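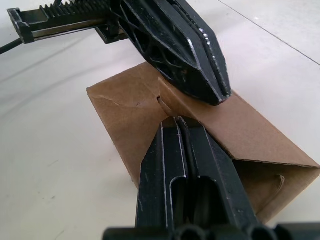

Fonel Publishes Upkeep Schedule for Two-Arm Carton Cell

News > Workshop > Cell Maintenance

Fonel has released the maintenance schedule for its two-arm carton cell at Burnis. The schedule has 18 checks and takes 77 minutes to complete, including the inspection of gripper fingers for wear along their edges. 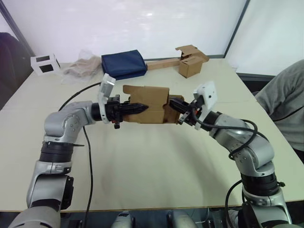

The new schedule gives cable routing its own section. Staff are asked to move each arm slowly through its full reach and watch for pulling or rubbing. Cables that loop over the right arm from wrist to elbow are to be checked at both ends, and the long cable crossing the tabletop is to be kept clear of the working area. Any damaged cable is replaced before the cell returns to use.

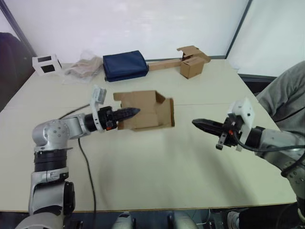 BURNIS, August – Fonel confirmed today that the schedule applies to both arms of the cell. Finger alignment will be tested with an open carton on the table, and the wrist brackets will be tightened every 12 weeks. The checks were drawn up with Rurier, the cell's service partner.

Carton handling places repeated side loads on the fingers, and cardboard dust collects in their openings.
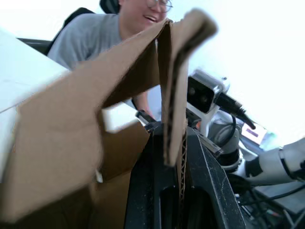
For this reason, cleaning now comes before alignment in the schedule. Spare fingers will be stored in matched sets – three sets per cell – and changed in pairs.

Contact: Fonel Press Office, Burnis | © Fonel | Back to top

Comments (3)

benchnotes: Will the checklist be available as a printable sheet?

Bhattacharjee Packaging: We change fingers in pairs as well. It saves a second alignment.

k_lathe: Please publish the torque values for the wrist brackets.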